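Collecting Demonstrations for Kitchen Tasks in Simulation
Group report, second-year robotics project
Mhairi Aitken, Ruxandra Furtună, Parviz Babaei
Supervisor: Gregor Ogilvie

1. Aim

The aim of the project was to collect a set of demonstrations from which a policy could learn to move an arm to a kitchen appliance and take up a position ready to open it. Training the policy was the task of a second group, led by Oleksandra Hutsuliak. Our part covered the scenes, the recording tool and the checks made on each episode before it was passed on.

The target agreed at the start was 380 accepted episodes. An episode is one attempt at one task, from the reset position to the point where the operator presses the stop key.

2. Set-up

All episodes were recorded in simulation. Scenes were built with Fanach, the department's scene generator, which places kitchen units against a wall and varies the colours and surface textures. The operator drives the arm with a hand controller through a small program we wrote for the purpose, called Didlow. Didlow stores the joint angles, the commanded velocity, the pose of the wrist and one rendered view for every time step.

The gripper model was left out of the reaching tasks. It slowed the contact solver, and the target for these tasks is defined at the flange. The cost of this choice is discussed in section 5.
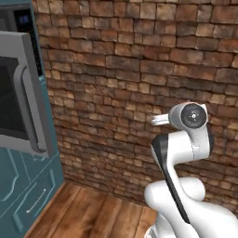

Each task has a start region and a goal region. The start pose is drawn at random within limits set by hand, and any draw that puts a link inside a cabinet is rejected. The goal region is a box in front of the appliance handle. An episode counts as complete when the flange has stayed inside the box for 50 time steps at low speed.

The viewpoint is also drawn at random. In the first version the limits were too wide and the arm could hide the goal for most of an episode. Parviz narrowed the limits and added a test which casts rays from the viewpoint to the corners of the goal box. If more than half are blocked at the start, the viewpoint is drawn again.

3. Recording procedure

Three operators took turns. A session lasted 40 minutes, followed by a break, as early trials showed that the paths became jerky in longer sessions. The operator did the following:

Load the scene list for the session.
Reset the arm and wait for the ready tone.
Drive the flange to the goal region without stopping on the way.
Press stop, then mark the episode as keep or discard.

Operators were asked to discard an episode only for a fault in the recording. Slow or indirect paths were kept. The training group had asked for these, so that the policy would see corrections as well as direct motion.

4. Checks

Every kept episode went through a script named Zupan. It looks for missing time steps, jumps in joint angle larger than the arm could make, and contact between the arm and the furniture. Episodes with contact were set aside in a separate folder and did not count towards the target.

The script rejected 29 episodes in the first full week of recording. Most had missing time steps, traced to the disk write blocking the control loop. Ruxandra moved the write to its own thread and the fault did not return. Episodes recorded before the fix were recorded again with the same scene seeds.

The target was reached in July, two working days before the handover.

5. Limits of the data

The operators learned the scenes. Paths from the later sessions are shorter and show fewer corrections, so the set is not even over time. We stored the session number with each episode to allow the training group to balance for this.

Without a gripper the arm can pass closer to the cabinets than it could otherwise. A policy trained on these paths should not be moved to an arm with a gripper without new data or a larger safety margin. We tried padding the last link with a collision shape of suitable length, but there was no time to record a full set with it.

Wall and floor textures vary less than we had planned. Fanach repeats a short list of surfaces, and the same ones occur in both the training and test splits. The splits were made by cabinet layout only.

6. Handover

The episodes, scene seeds and check logs are stored on the Cludine server in the project folder. The contact episodes are kept beside them, unsorted. Didlow needs the simulator version given in its readme file; the newer version changes the order of the wrist joints in the log.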